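Small Parts Sorting Bench: Gallery

Grullberg Workshop Notes
Posted 11/14/19

The sorting bench at Grullberg is used for loose small parts that come in mixed. Parts are separated by shape first and by size second. Color is ignored at this stage. The pages in this gallery cover the bench layout, the trays and the part classes. Larger stock is on the Rinard shelving page and is not repeated here.

All trays are shallow, open and plastic. Deep bins were used until February and were taken out of service. Short parts collected in the corners and had to be tipped out, which mixed them again. A shallow tray allows a part to be picked from directly overhead or from a low angle, and the full contents can be checked at a glance.

Bench surface

The work surface is white and is kept that way. Dark fasteners, gray spacers and clear sleeves all show against it. Clear parts are the weak case, and a sheet of dark paper is laid down when a full batch of them is sorted. The surface is wiped before each batch. No tape or pencil marks are left on it, as both were mistaken for parts in earlier batches.

Tray positions

Trays are set side by side near the wall. They are not fixed down. A tray may be turned to suit the pick, and a small amount of skew does not matter as long as the rims do not overlap. Overlapped rims catch thin discs. A tray is lifted with both hands when moved and is never slid with parts standing in it. 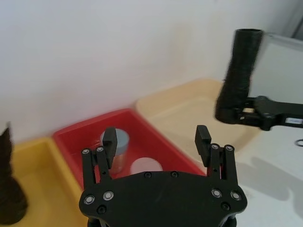 Trays at the wall side. Red tray: one small gray-blue cylinder, upright, and one flat white disc.

Part classes

Cylinders are stored upright where the height allows. A cylinder on its side will roll to the low edge of the tray and is harder to grip squarely. Short cylinders are placed with clear space on two opposite sides.

Discs lie flat. They are the slowest class to pick, as there is little edge to hold. Discs are placed away from the tray wall for this reason. Stacking is allowed only in storage, up to a height of 30 mm.

Blocks and caps go to the Tam cabinet after sorting and do not stay on the bench. Anything that fits no class goes into the Zultska box, which is emptied when full. Most of its contents are broken parts, offcuts and packing foam.

Batch sizes

The last mixed batch held 952 parts. Of these, 721 were placed in a class on the first pass. The rest went through a second pass with the same trays and the same order of work. Batches are now capped at 700 parts. The larger batch fit on the bench, but the trays had to be emptied too often and labels were swapped twice.

Labels

Each storage drawer carries a printed label with class, size and batch number. Sorting trays carry no permanent label, and tray color has no fixed meaning. A red tray may hold discs in one batch and sleeves in the next. The assignment is written on the batch card at the start and is not changed until the trays are empty.

Care of trays

Wash in warm water with dish soap. Dry with a lint-free cloth. Do not use solvent. Trays with a cracked rim are discarded. Spare trays are kept nested on the lower shelf of the Tam cabinet.

Back to gallery index
Next page: Drawer inserts and dividers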